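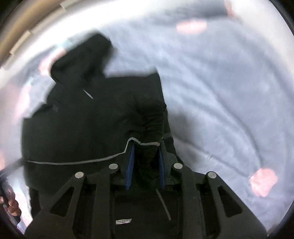
Grasp Event Segmentation for Hand-Held Gripper Recordings of Garment Handling

Project report, Wollance module
Author: Hélène Gauthier
25 June 2020

1. Problem

The recordings used in this project come from a hand-held gripper with a wrist-mounted fisheye camera. An operator moves the gripper through a garment task, and the video is later used to train a manipulation policy. Before training, each recording has to be cut into approach, grasp, transport and release. Until now this was done by hand in the Mekonnen annotation tool. The aim of the project was to replace the manual cuts with a software pass that a person only needs to check.

The gripper has no encoder on the jaws. Jaw opening must be estimated from the image.

2. Jaw opening estimate

The finger pads are blue, which makes them easy to separate from dark cloth and pale bedding. The first version thresholded hue inside a fixed region and measured the gap between the two pad masks. It worked when the pads were clear of the fabric. When a fold came up between the pads and covered part of one, the mask shrank and the measured gap grew, so a closing jaw was read as an opening jaw.

The second version tracks the four silver pivot pins on the linkage instead. They sit higher on the mechanism and are covered less often. With the linkage geometry known, the pin positions give the opening through a one-parameter fit. The pad masks are kept as a second measurement and are ignored if the two pads differ in area by more than a set ratio.

All pin coordinates are undistorted before the fit. Skipping this step caused a bias that grew with the opening, as the outer pins lie farther from the optical axis than the inner ones.

3. Segmentation

The opening signal is passed through a median filter and then a state machine with hysteresis. A grasp begins when the opening falls below the lower threshold and stays there for 4 frames. It ends when the opening rises above the upper threshold. A single threshold produced many short false grasps, mostly on thick hems and hoods, where the jaws stop before they are fully closed.

Transport is separated from grasp by camera motion. Optical flow is computed on the background only, with the gripper removed by a static mask. Flow on the garment itself was not usable. Black cloth has little texture, and it moves with the gripper once it is held. Seams and drawstrings give some features, but too few for a stable estimate.

4. Evaluation

The test set holds 60 recordings from the Gelasholm collection, none of which were used for tuning. A predicted boundary counts as correct if it lies within 3 frames of the manual one. The pin-based version placed 89 percent of the boundaries correctly. Release was the most reliable class. The start of transport was the weakest, in part because the manual labels for it are inconsistent: some mark the first lift of the cloth and others mark the first motion of the gripper.

Remaining errors fall into two groups. In the first, specular highlights on a pin shift its detected center. In the second, the operator regrasps without opening past the upper threshold, and two grasps are merged into one. Lowering the threshold fixes the second group but brings back false releases on thick fabric.

5. Software notes

The pipeline is written in Python and runs offline. Output is a JSON file per recording, in the format Mekonnen already reads, so corrections can be made in the same interface as before. Frames where fewer than three pins are found are marked as low confidence and shown first in the review list. An export script for Prosura was started but does not yet carry the confidence values over.

6. Open items

- Relabel the start of transport under one written definition.
- Test a threshold that adapts to fabric thickness.
- Finish the Prosura export.
- Replace the static gripper mask with one driven by the estimated opening.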